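Monday, June 1, 2015

Slept badly again, so I write this with the second coffee. My mother-in-law is now three weeks in the home and I still wake up at five, thinking I have heard her bell.

Yesterday I went on the early bus and arrived before lunch. Burgi Kofler was on duty, which I like, as she speaks slowly and looks at me when I answer. She told me that Maman ate the whole breakfast on Saturday and also asked for more bread. At our house she was leaving the bread always. I tried not to be hurt by this.

The room is better now. We put the small carpet under the window and not beside the bed, after the nurse said she could fall on it. The radio is on the shelf, but someone moves it every time to the classical station and Maman wants only talking, even if she does not follow the English. I have written the number of the station on a piece of tape. We will see.

In the afternoon there was singing in the big lounge. Mr Ghaffari (Manouchehr, he insists on the first name, but I cannot do it with a man of his age) sat next to her and they spoke Persian for almost an hour. He is from Kermani House across the garden and comes over for the tea, he says theirs is too weak. They found out that they both lived near the same bakery, although 14 years apart. Maman was laughing with her hand before her mouth. I had not seen this since the winter.

Then the less nice part. The letter about the fees came, and the top-up is 3,028 for the first period, when we had understood some 2,000. Farzad read it twice and went out to wash the car, and the car was clean. I telephoned the office this morning. Séverine Moulin was polite and explained that the first bill is for a longer period, with the laundry and the chiropodist included. She will send the list of everything. I asked if we can pay it in two parts, the second in July, and she thinks yes, but has to ask. I must remember to get this in writing.

## To do this week

- Name labels for the cardigans, the blue one is lost already
- New slippers with a closed back, size 38
- Ask the doctor about the evening tablet – she is very sleepy until ten
- Bring the photograph of the garden, the one with her sister
- Call Arash Akbari about the wheelchair cushion
- Return the library books (mine, also late)

It is her birthday soon and I would like to do something small in the lounge. Not 70 people, only us and Mr Ghaffari and whoever is sitting there. Burgi says a cake is fine if I bring the paper with the ingredients. Farzad wants to buy her a tablet so that the cousins can call her, and I think she will put it in the drawer with the hearing aid. We did not quarrel about it, but we were both quiet at supper.
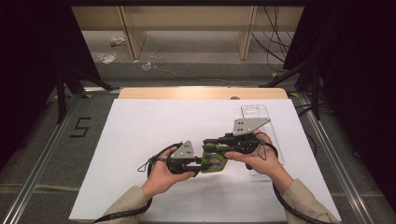
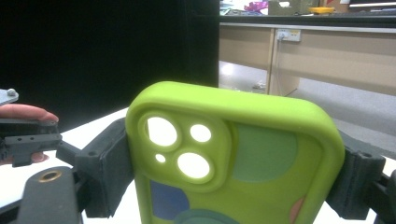
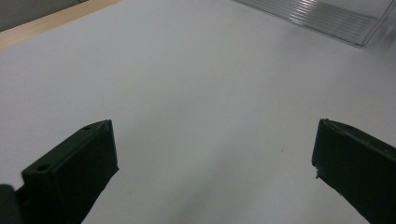 ## Evening

I rang at seven. She had soup and half of a pear, and was already in her nightdress. She asked me if I had locked the back door. I said yes, and then I went down to look – it was open.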